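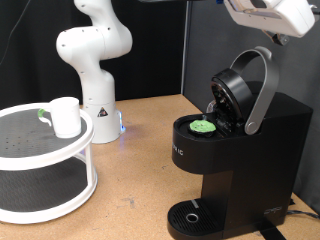

ok quick thread on quitting the coffee shop habit because three people asked and I'm on a train for the next bit

1/ Started in October. Had been buying one on the way in and one after lunch, every work day. Never looked at the total. Then looked at the total.

2/ $369. Over a stretch I would have sworn was maybe a hundred bucks. Scrolled the card statement twice. Same little charge, over and over, Idance Coffee, Idance Coffee, Pandey Bakery, Idance Coffee.

3/ (Idance is the one on the corner by the office. Good people, fine espresso, $2 extra for oat milk. That add-on alone, ugh)

4/ So rule one. Coffee at home before leaving. No shop on weekday mornings. Afternoon one allowed if I walk to get it and the walk is the long way, past the post office.

5/ First week was bad. Headache, grumpy, late for the bus because I was standing in the kitchen waiting on a mug. Was used to somebody else doing that part while I looked at my phone.

6/ Fix for the bus thing: set everything out the night before. Mug, spoon, sugar, travel lid. Shoes by the door too while I'm at it. Sounds dumb, saved me every single morning

7/ Beans vs pods vs ground. People get SO heated. I've done all of them. Single-serve is fastest and costs more per cup. Ground in a drip maker is cheapest if you drink the whole pot. I don't drink the whole pot. I pour half of it down the sink and feel bad.

8/ Pods add up, do the math for your own store. Mine were still way under shop price. Refillable cup thing is cheaper again but you have to rinse it and I forget and then it's gross by the next morning

9/ Water. If your tap tastes like a pool your coffee will too. Filter jug, fridge door, done. Biggest difference of anything I changed and it was the jug we already had.

10/ Descale the machine!! I went most of a year without doing it on my old one. Got slower and slower, I figured it was dying. Ran the descaler, two rinses, back to normal speed. Check the booklet for yours, some say no vinegar.

11/ Milk. Stopped buying the fancy creamer, switched to whole milk warmed in the microwave, shake it in a jar with the lid on tight first. Lid ON TIGHT. ask my ceiling

12/ Where the money goes now: I opened a separate savings pot at Isach (my credit union) and move the shop price over every time I skip. Manually. Tried automatic and didn't notice it so it did nothing for my brain. Pressing the button is the fun part

13/ Pot is at $605 as of this morning. Goal is 1,000 and then it's going on the Plelturora trip, the night train and the cabin with the stove. Been talking about that one forever.

14/ Slips: plenty. Rainy days mostly. Also the week the cinnamon buns came back at Pandey, you can't buy just the bun, I tried, I stood there and my mouth said "and a latte"

15/ Somebody asked if I miss it. Yeah the shop, more than the coffee. The ten minutes of not being at work or at home. So now I take the ten minutes on the bench outside with my own cup. Works ok til it gets cold, then I sit in the lobby like a weirdo

16/ Also asked: do I bring it up at work. No. One guy in my old office gave everyone the latte speech every time they walked in with a cup and we all hid from him. Buy your coffee. This is just me and my card statement

17/ Travel mug recs: get one that comes apart all the way. The lid with the little sliding thing traps milk and smells like a basement by the end of the week. I've thrown out two. Current one has a plain screw top, leaks a tiny bit if it tips over, don't care

18/ Oh and decaf after 3pm. I know, I know. But I sleep now?? Took a few days to notice. Store brand decaf is fine with enough milk, I woudn't drink it black

19/ If you want to try it, pick one coffee to drop, not both. I tried both first and lasted until lunch the next day. Morning one is easier becuase you're already in your kitchen

20/ ok my stop. Will post the grocery version of this if I ever get my receipts out of the bottom of my bag. Reply with your pod prices, I want to see who's getting ripped off

5 min read
Last updated in October
Contact | © All rights reserved | Back to top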